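Fliveren Help Desk
Ticket: Import finishes "successfully" and loses half the shop
Opened by: Dilruba Kumarasinghe, Jemero Tableware
Product: Statalari stock manager, hosted
Priority: High (customer), Normal (us)
Opened: 21 June 2018

Original message

Hello. We moved our stock list over to Statalari last night. The file has 3,664 rows in it. Statalari read it, showed me a green check mark and the words "Import complete, no problems found," and now holds 1,722 products. I would call that a problem, and I would even say it had been found.

Bowls seem fine. Spoons are a massacre. 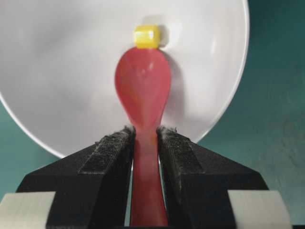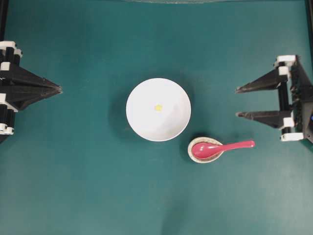
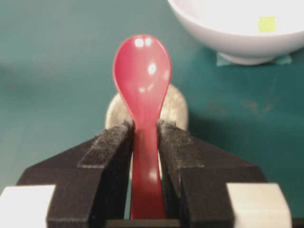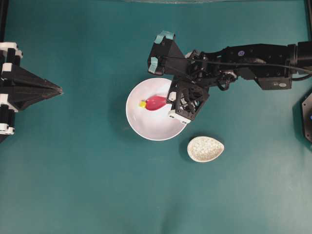
Red spoon in 1 and 3, white bowl in 2 and 4.

What I have tried so far: importing again (same number), importing again while watching it (same number), and reading the help page, where the section on missing rows says to check that the rows are not missing. We have a wholesale order going out and I can't print a pick list from a shop that thinks we own one spoon.

Dilruba

Reply from Sajib Roy, first line support

Hi Dilruba, thanks for the detailed report. Could you clear your browser cache, log out, log back in and run the import once more? Please also confirm that the file is saved as CSV.

Reply from Dilruba Kumarasinghe

Cache cleared. It has forgotten my passwords for everything except Statalari, where I would have welcomed the break. The file is CSV. 1,722 products.

Reply from Sajib Roy

Thank you for confirming. Could you send the file itself, and one product code that went missing plus one that survived?

Reply from Dilruba Kumarasinghe

File sent. Our codes are a short name, a slash, then the color. SOUPSPOON/RED is missing. SOUPSPOON/PINK is missing. SOUPSPOON/WHITE is there, except it is now just called SOUPSPOON and has the stock level of the white one. White was last in the list. I have a theory but I'm told customers shouldn't have those.

Internal note, Sajib Roy

Her theory is going to be right. Passing to Anjana.

Reply from Anjana Sivakumar, second line support

Hi Dilruba, taking this over from Sajib. I loaded your file into a test account and got the same 1,722, so it isn't your browser and I'm sorry about the passwords.

The importer has a setting called "Category separator," which is a slash unless you change it. When it meets a slash in the product code column it keeps everything before it as the code and tries to file the rest as a category. Your file already has a category column, so the rest gets thrown away. All your soup spoons then arrive with the same code, and each one overwrites the one before it. As far as the importer is concerned, every row was handled. Hence the check mark.

To get your stock back:

1. Go to Settings, then Import, then Advanced. Advanced is the small gray word under the Save button.
2. Change Category separator to None.
3. Save, leave the page, come back and look. If it says slash again, save it again. (Known issue, separate ticket.)
4. Delete the products from the first import. Leave suppliers and customers alone.
5. Run the file with "Update existing" turned off.

I did this on the test account and it came out at 3,645.

Reply from Dilruba Kumarasinghe

Better! But 3,645 is still 19 short, and I have become the kind of person who notices.

Reply from Anjana Sivakumar

Fair. Those 19 are real duplicates in your file – same code, same color, different stock levels. They are nearly all from one supplier, Akanda. With "Update existing" off, the second copy is skipped. I've sent back a list so you can decide which number is true. The importer has no opinion on this and, given its record, I wouldn't ask it.

Reply from Dilruba Kumarasinghe

Ah. Akanda would be Mahfuz, who entered their whole delivery, went to lunch and entered some of it again. He says the second numbers are the good ones. I have corrected the file by hand, run it on our live account with your steps, and the soup spoons are back in every color. Step 3 needed doing twice, as promised. Pick list is printing.

Could somebody please change the message? "No problems found" cost me an evening.

Internal note, Anjana Sivakumar

Raised with Jamila Samarakoon in product. Asked for a warning when rows in and products out don't match, and for the separator to default to None. Jamila says the warning can go into the next release. The default can't change yet, as one large customer relies on it and has not been able to explain how.

Help page on missing rows rewritten. It now mentions the separator.

Status: Resolved
Satisfaction survey sent to customer: Yes
Survey result: 4 out of 5. Comment: "One point off for the check mark."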